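Reports > Site visits > Equipment planning
Search reports Enter keyword

Visit to the Mavudden demonstration hall, March

Inna Moroz and I went to Mavudden to look at two-armed humanoid robots before the equipment budget closes. Our packing room handles loose fruit, so we asked to see soft items picked up and moved to a plate. 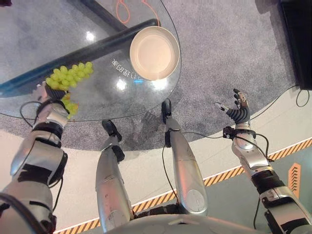

Handling grapes

The left hand held a bunch of green grapes over a round glass table, next to an empty white plate. Stelmakh, the dealer, sets up this task for food customers. We asked what the hands cost to replace and were told they are priced separately from the body. Drutus, the other supplier on our list, includes one spare hand in its quote.

Cables ran along the arms and across the carpet. Inna asked whether our unit would need the same wiring, and Stelmakh will answer in writing.

Floor and power

The test area is marked off with yellow and black striping. We would need the same, plus a new outlet on the north wall. Our room is 54 square meters, and the cold store door has to stay clear.

What to budget for

The service contract runs 17 months and must be ordered with the robot. Staff training takes 3 days. Lustico rents a similar unit, with a deposit of 1,000 euros, and I would like a rental quote before we ask for purchase money. Freight is still missing from both offers.

Inna has the price sheets. Comments on the draft budget go to her.

Olesia Vakulenko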